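Freestanding wooden clothes rack leans to one side when loaded – fix or replace?

Reading time: 5 minutes

Posted by flutska_attic, December 2019

I rent a small room with no closet, so everything I wear on hangers goes on a freestanding wooden rack. Two upright posts, one rail between them, slatted shelf at the bottom. It came flat-packed and went together with bolts and barrel nuts. For the first year it stood straight. Now, with a normal load of shirts, jackets and one winter coat, the whole thing leans to the left by the width of a thumb at the top. If I push it upright it stays there until I take something off the rail, and then it drifts over again.

What I have checked so far:

- The floor. A level laid on it in both directions shows nothing worth mentioning.
- The bolts. All of them took part of a turn with the hex key. The lean came back within a week.
- The rail. It is straight when I sight along it. The ends sit in shallow round sockets in the posts and I can rotate it by hand, which I could not do when it was new.
- The posts. No cracks that I can find.

I can't screw anything into the wall (lease). I would also like to avoid anything that can't be undone, as I will probably move in January and the rack has to come apart to go down the stairs. Is this a matter of loading it differently, or is the joint finished? I see people recommend filling the sockets with glue and I don't know if that is sound advice for something that has to be dismantled.

2 replies

pretorius_bench wrote:

The lean you describe is racking, meaning the rectangle made by the posts, rail and shelf is turning into a parallelogram. A rack of this type has no diagonal member. All of the resistance to sideways movement comes from the stiffness of four corners, and in yours the upper two have stopped contributing. A rail you can turn by hand is a rail that is no longer being clamped.

Tightening alone does not help for long if the barrel nut has crushed the wood behind it. The bolt feels tight, the fibers give a little more, and the clamping force goes away. Solid wood also shrinks across the grain in a heated room in winter, and that loosens the joint further without any wear at all. You will often find the same rack tighter again in summer.

Work in this order, with the rack empty.

1. Take the rail out and look at both sockets. Dust or a shiny ring on the wall of the socket means the rail end has been moving. Clean it out with a dry brush. Do not sand the rail end, as you would be removing the material you need.

2. Shim the rail. Cut a strip from a thin plastic folder or a piece of veneer and wrap it once around the end of the rail. It should need firm hand pressure to go in. If it needs a mallet, use something thinner. No glue. This comes apart again in a minute when you move.

3. Spread the load at the nuts. Pull each barrel nut and check whether its hole has become oval. If it has, put a small piece of hardwood veneer on the side the bolt pulls toward and refit. Add a washer under each bolt head if there is room in the counterbore.

4. Square the frame before the final tightening. Measure corner to corner both ways between the posts, from the underside of the rail to the top of the lower shelf. The two diagonals must match. Tighten the bottom bolts first, then the top, a half turn at a time, and measure again.

5. Reload with the heavy items divided between the two ends, close to the posts. Weight in the middle bends the rail and pulls the rail ends inward out of their sockets. Light things such as T-shirts can take the middle. 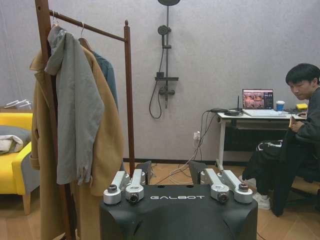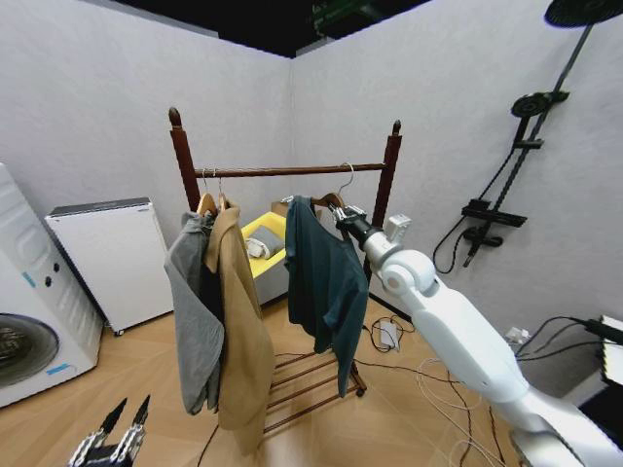

6. Put weight on the bottom shelf. Shoes or a box of books will do. It does nothing for the racking, but it lowers the center of gravity and makes the rack much harder to tip when you pull a coat off one end.

7. Check the bolts again after two weeks and then when the heating season ends. If they need more than a quarter turn each time, the wood around the nuts is failing and step 3 was not enough.

On glue: avoid it. Wood glue in a gap does not have much strength, and you would lose the ability to take the rack down the stairs. If the shim does not hold, fit a steel cable brace across the back, post to post on the diagonal, with a small turnbuckle. You need two cables, as one only resists movement in one direction. Screw eyes at the four points leave small holes in the rack and none in the wall, so your lease is not affected.

rernon76 wrote:

Had the same thing. Mine is a Netelari and theirs is a bit different, the rail goes right through the post and there is a peg, so maybe not useful. I put a folded piece of cardboard in the hole and it has been OK. Cardboard goes soft after a while and you have to do it again.

Also check the feet. Mine had a felt pad missing from one foot and that was half of the lean. The floor can be level and the rack still not sit level. Turn it on its side with everything off and look.

I would not buy a new one over this. The metal ones wobble too.

flutska_attic wrote:

Follow-up. Both sockets had the shiny ring, the left one worse. I used one wrap of plastic folder on the right and two wraps on the left. The diagonals were out by the thickness of a pencil before I squared it and they now match as closely as I can read the tape. One barrel nut hole was oval and has veneer in it. All felt pads are present, but one had slid sideways, so I replaced the set.

It has been fully loaded for nine days with no lean I can measure against the door frame. I have not fitted the cables. Does anyone know if the screw eyes should go into the face of the post or the back edge? My posts are fairly narrow and I would like to keep clear of the bolt holes.

pretorius_bench wrote:

Back face, on the centerline, and at least two bolt diameters away from any existing hole. Drill a pilot hole first. Wax the thread.

Page views: 3,249 | Contact | Copyright Flutska Household Help | Back to top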